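Gullero List Builder - User Guide
Section 4: Making a movie list
Last updated June 14, 2021

Before you start. You need a Kokeo account, confirmed by email. Guest accounts can vote but can't publish lists.

4.1 Start the list

1. Sign in. Click My Lists, top right.
2. Click New List. Pick Film, TV or Mixed. Can't be changed later, so pick carefully.
3. Type a title. Keep it short. "Best heist movies" works, a whole sentence gets chopped on phones.
4. Add a description if you want one. Limit is 1000 characters, spaces included.
5. Click Save Draft.

Note: drafts don't autosave. We know. Coming in July, with luck.

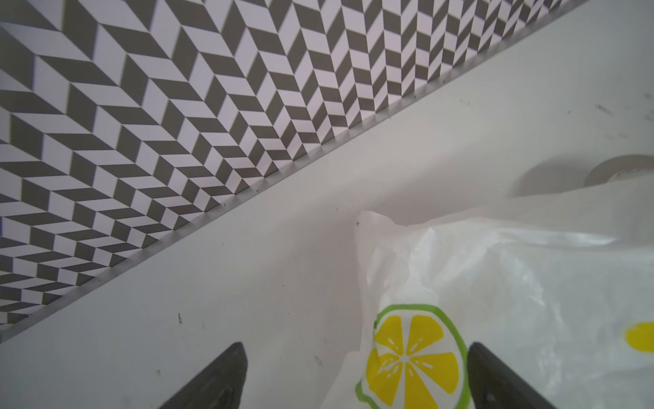
Can I add a movie that isn't in the database yet?
Use the Suggest a Title form at the bottom of the search box. Give the title, year and director. Until it's approved the entry shows on your list in gray and can't collect votes.

4.2 Add titles

1. Open the draft, click Add.
2. Search by title or actor. For remakes, check the year. Lots of people grab the wrong one.
3. Click the plus sign. Title drops to the bottom of the list.
4. Drag to reorder. On a phone, hold the handle on the left untill it turns blue, then drag.
5. Repeat. A list needs at least 2 titles before Publish lights up. The top limit is 1000.

Caution: deleting a title deletes its votes and comments too. No undo. If you only want it lower down, drag it.

4.3 Casting lists

Same as above, plus a role for each entry.

1. In List Type, tick Casting.
2. Add the actor from People search, not Title search.
3. Type the role in the Role box. One role per entry.
4. Two actors up for the same role? Add both, then click Group. Voters see them together.

Note: role names are not checked for spelling. Whatever you type is what shows. 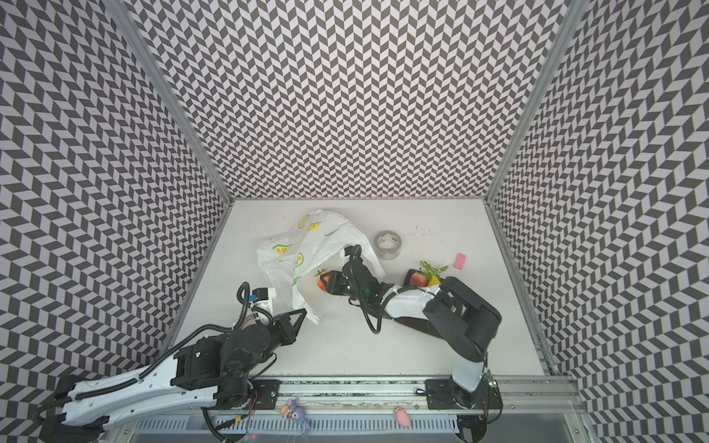 Fig. 11. Two arms on the rail, chevron walls behind.

4.4 Publish and share

1. Click Preview. Look for missing posters and wrong years.
2. Choose Public, Friends or Link Only.
3. Click Publish. New public lists can take a while to show up in search, the direct link works right away.
4. To share, copy the link from the Share box. Dont copy it from the address bar while in Preview, other people will get an error page.

Caution: changing the title after publishing changes the link. Old links stop working.

Voting is on by default. To turn it off, go to List Settings, Votes, Off. Existing votes are hidden but kept.

For importing lists from Abernathy or Gondedberg, see Section 5.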